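Subject: Re: [sim-tabletop] drawer scene: grasp pose drift and planner timeouts
From: Philomena Quaye
List: sim-tabletop
Month: January 2019

Rigoberto wrote:

> I have the drawer scene running against the current Kongkaew branch and
> I get two problems. The first is that the pose estimate for the red
> blocks flips between two yaw values when the gripper comes down near
> them. The second is that the dual-arm planner hits its time limit on
> the approach, mostly with the drawer open. With the drawer closed I
> have not seen a single timeout.
>
> Before I start changing parameters: is the collision model for the
> cabinet meant to be one solid box? And which of the two camera streams
> is the estimator supposed to prefer when they disagree?
>
> Rigoberto Rengifo

Rigoberto, all,

Taking the cabinet first. The collision model on the branch is one solid box plus one box for the open drawer. The drawer box is solid as well, so any goal inside the drawer is in collision by construction. That has no bearing on picking blocks off the table, but it will bite as soon as the place step is switched on. Lauri has a version made of five thin plates (four sides and a floor) which follows the joint value of the drawer. It is in his fork of Pandden and has not been merged.

The timeouts are a separate matter. The planner treats both arms as one group even when only one of them has a goal. The idle arm is then sampled along with the busy one and the search space doubles for no gain. I ran 144 approach queries with the drawer open, limit set to 10 seconds:

- both arms in one group: 40 timeouts
- idle arm frozen at its current joint values: 9 timeouts

The remaining nine all have a start state where the idle arm is low over the table. Freezing it there blocks the way, as one would expect. For those cases the right thing is a short retreat for the idle arm, planned separately, before the approach is requested.

## State at the grasp

Both views are from the Drovport scene, drawer open, one gripper down at the blocks.
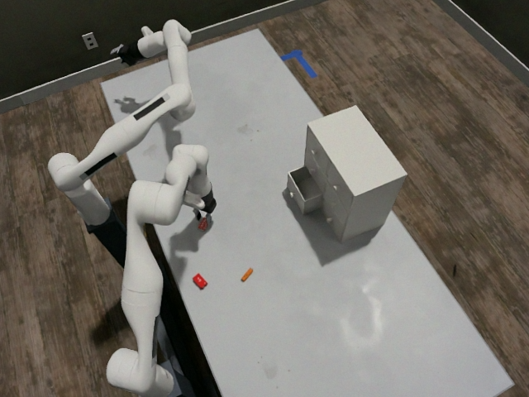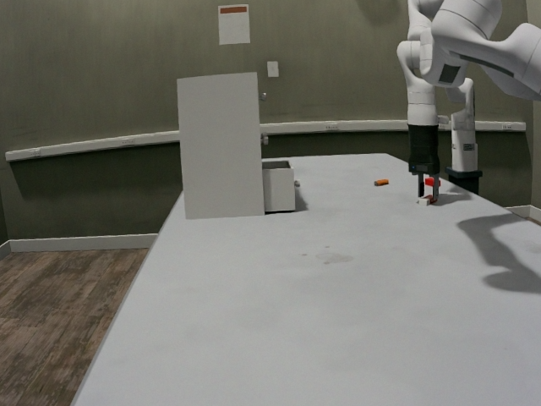 ## Pose flips

I could reproduce the yaw flip. The estimator fits a cuboid to the segmented points and takes the long side as the x axis. When the fingers cover part of a block, the visible remainder can be close to square and the choice of axis becomes arbitrary. In the second view there are two red pieces at the fingers, one held and one directly beneath, and the segmentation is by colour alone. Any cluster that takes in points from both will give a cuboid that belongs to neither.

Three changes, in the order I would make them:

1. Hold the last pose once the gripper is within the approach distance of the target. The objects are static until contact, so nothing is lost.
2. After the fingers close, attach the object to the gripper link and remove its points from the cloud before clustering. At present the object is attached in the planning scene only. The estimator knows nothing of it.
3. Resolve the yaw against the previous estimate, modulo the symmetry of the cuboid. Yhon has a function for this in the Jutau utilities, `match_symmetric`. It expects quaternions in w-first order and does not check.

On which stream to prefer: there is no preference. The two clouds are merged before clustering with equal weight. That was a stopgap. The per-point confidence is already written into the cloud and then ignored, so weighting by it is a small change. I would still leave it until the three items above are in, or we shall not know which change did what.

Please also check your extrinsics file. The branch moved from degrees to radians and the loader accepts either without complaint. If the merged cloud shows a doubled table edge, that is the cause.

## Shadows

Ruth asked off-list whether the shadows on the tabletop upset the segmentation. For the red blocks, no. The hue threshold holds up in shade. The saturation threshold is less safe, and the orange piece is the one to watch: its hue is next to that of the blocks, and with the old limits it was sometimes labelled as a third red object. I have narrowed the red range on my side. Diff:

```
 segmentation:
 red:
- hue: [350, 24]
+ hue: [350, 12]
 sat_min: 0.40
 orange:
- hue: [24, 40]
+ hue: [14, 40]
```

The gap between 12 and 14 is deliberate. Points which fall in it are left unlabelled.

## Merge order

Proposed, objections to the list please:

- planner: frozen idle arm, with retreat (mine, ready for review)
- cabinet: plate model for the drawer (Lauri)
- estimator: hold, attach, symmetry (Rigoberto, if you are willing)
- estimator: confidence weighting (unassigned, not before February)

Lauri, can you rebase the plate model on the current branch? There is a conflict in the scene loader where the drawer joint was renamed. Keep the new name.

Rigoberto, if you still see timeouts with the idle arm frozen, send me the start state and the seed. The log on its own is not enough, as it leaves out the joint values of whichever arm has no goal.

Philomena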